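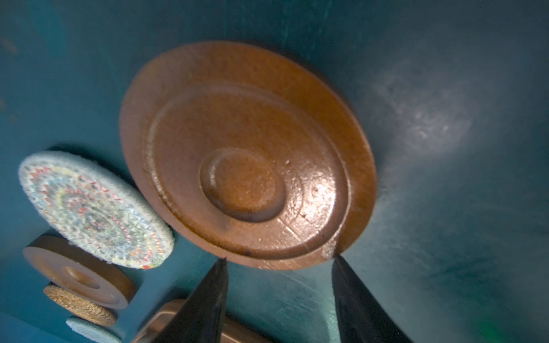 Gathering examples for Sang: speaker notes

Slot is after lunch. Keep it moving. Water first.

OPENING

Hi, Kimutai Rashidi, Stoluvent, data side. I don't train the model. I make the stuff the model eats.

One claim for the whole talk: most of our bad behavior in Sang came from bad examples, and most of the bad examples came from us being too tidy. Say it slow. Say it again at the end.

Ask for hands: who has driven an arm for a full shift? Who has thrown away a full shift of demos? (Should be the same hands.)

WHAT WE COLLECT

Table tasks. Coasters, plates, mugs, trays. Two arms. Wrist view plus a fixed view, both saved with every run, plus joint positions and the gripper opening. If one stream drops, the whole run goes. We tried patching gaps in the spring, don't get into it unless asked.

Total so far 3821 runs. First 600 were the Zuvetti set, collected before we had written rules. Be blunt about those. Every operator had their own way of coming in to a grasp and the policy learned the average of all of them, a way no person would ever use.

Flat round things are the hard part. A mug gives you a handle. A coaster gives you an edge and not much of it. Wrist view matters most right here, last bit of the approach, when the fixed camera can't tell you which side of the rim the finger is on. 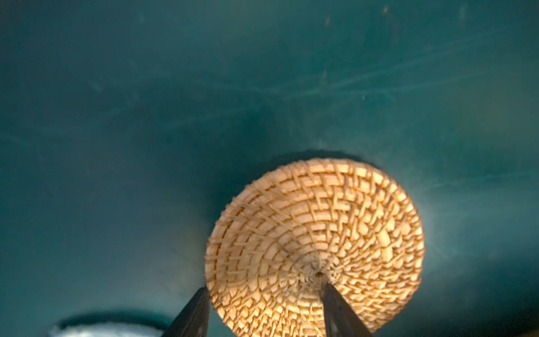 Uvstead wrote back on the draft of this section that we were overselling the wrist view. Their runs with the fixed view alone did fine on anything taller than a mug, and they'd like me to say so on stage. Also that our operators slow way down near contact, and a policy trained on that will dither. Fair on both counts. Read it out, then answer:

- Tall objects, agree. We're talking about flat ones.
- Slow near contact, yes, it's in the data. We now ask for one steady speed from hover to close. No stopping to think. If you need to think, think before you start the run.

THE RULES WE ENDED UP WITH

Go quick through these, people can photograph the slide.

1. Say the task out loud before you start. The label gets typed from what you said and not from what happend. If those two differ, mark it failed and keep it.

2. Keep the failures. Separate folder, same format. We deleted ours for months. Dumb. A missed grasp followed by a second try is worth more to us than another clean one.

3. Move things between runs. Turn the tray. Turn the mugs so the handles don't all point the same way. Let objects overlap if that's how they landed. The temptation is to line it all up nice, see opening claim.

4. Both arms start from a pose where either one could reasonably go first. Otherwise left always leads and the policy decides the right arm is decoration.
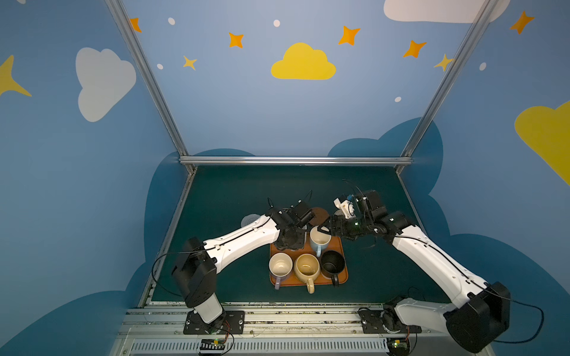 5. Swap operators every 2 hours. Tired driving looks smooth on the plots, then you watch it and the gripper is wandering all over the place.

6. Review the same day. Three runs from each operator, picked at random, watched start to end at normal speed. No scrubbing. If one is mislabeled, go back through the batch.

WHAT CHANGED

Don't promise numbers, the evaluation isn't finished. What I can say: fewer near-miss closes on coasters, less freezing above the object. Mug handles about the same as before. Stacked things still bad. Somebody will ask if more data fixes stacking. I don't know. More data of the same kind, probly not.

CLOSING

Too tidy. Say it again.

Ask for other groups' labeling sheets, would really like to compare. Ours is one page and I'll hand it to anyone who comes up.

If short on time cut rule 6 and the hands bit. If long, take the question about patched streams.

Thank the November workshop people, they sat through the first version of this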